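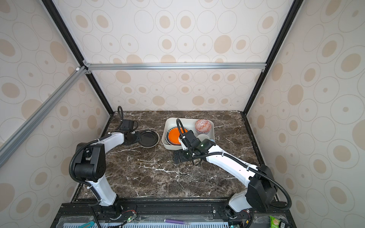

Figure 1. Two robot arms, a marble tabletop and a small set of dishes.

Who Reads the Job Ad? Hiring Language in Small Nonprofits
Final project report, Nonprofit Management Practicum, Valstead College
Angus Ruawai and Hüsnü Ekinci
Submitted 4/19/18

Background

Our project began with a job ad. Hüsnü was looking for a summer position and found an opening for a grants assistant at a housing charity. The ad ran to 2000 words. The duties took up one paragraph of it, and the rest was mission statement, reporting lines, a history of the charity's name and a request for "a passion for spreadsheets and justice." He applied and did not hear back, which we mention only to declare a conflict of interest.

We wanted to know whether ads like this one are normal, and whether the people who write them know what applicants do with them.

What we did

We collected 25 ads for entry-level office jobs (finance, grants, front desk) posted by nonprofits in Valstead and the next county over. Angus read them all for required experience, pay and application steps. Hüsnü read them all again with the first set of notes hidden from him. We then compared, argued, and used the library's coding sheet, which was designed for newspaper editorials and had a column for "tone of cartoon." We left that one blank.

We also spoke with the hiring managers at two organizations, Plenier and Fistia. Plenier runs adult literacy classes. Fistia gives small grants to neighborhood groups and has a staff of nine, all of whom seem to have written part of its ad.

What we found

Pay was listed in eight of the ads. Elsewhere we met "competitive," "commensurate" and, in one case, "modest but meaningful." When we asked the manager at Plenier why the salary was missing from theirs, she said the template had no line for it. She could not say where the template came from. It had been on the shared drive when she started, in a folder called Old New.

Experience was the bigger problem. Most ads described the job as entry level and then asked for two or three years of doing it. Fistia's manager told us the requirement was "more of a wish." We pointed out that it was under the heading Requirements. He wrote that down.

The coding did not always agree. We split on what counts as an application step, mainly on whether typing your whole resume into a form after attaching the resume is one step or two. Angus says one. The report uses his number, as he was doing the table.

A small test

Plenier let us rewrite its February ad for a front desk assistant. We cut it to a single page, put the pay in the first line and moved the mission to the bottom. Applications came in faster than they had for the previous opening, but the two jobs were different and so was the time of year, so we can't claim the rewrite did it. Ms. Kocabaş, our instructor, has asked us to say this clearly and to stop calling it an experiment.

Problems

We never reached any applicants other than Hüsnü. A survey link was posted on the campus job board, where it was removed for looking like a job ad without pay information.

If another group picks this up, we suggest starting with the applicants and getting permission for the survey in the first week. Our coding sheet is on file with the department, cartoon column included.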